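Janora method

The Janora method is a way of teaching two-armed robots to handle trash and packaging, the floppy, crinkly stuff that most robots are terrible at. I've been hooked on it ever since I read the first write-up by Panya Saithong and Henok Lencho (they named it after the street their lab was on, which I love!).

The basic idea is pretty simple. A person steers both arms through a job over and over, and the robot learns from the recordings. What Janora adds is a second label on every recording that marks which hand is "holding" and which is "helping" at each moment. Wrappers change shape every time you touch them, so the authors figured the roles of the hands would be easier to learn than the shape of the wrapper.

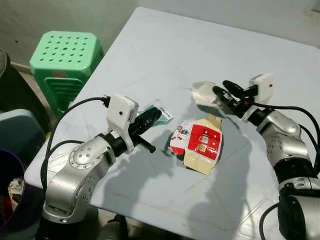
The training set had 862 recordings, all of them tabletop cleanup with snack boxes, packets, wrappers and that kind of thing. In the July tests the robot finished 231 runs, and the success rate came out at 67 percent. Flat boxes went great. Thin plastic was a lot worse, and I think the paper skips past that a little fast.

A follow-up called Drusitz drops the labels and tries to guess the roles by itself. I haven't seen numbers for it that I trust yet.

Last updated 9/29/23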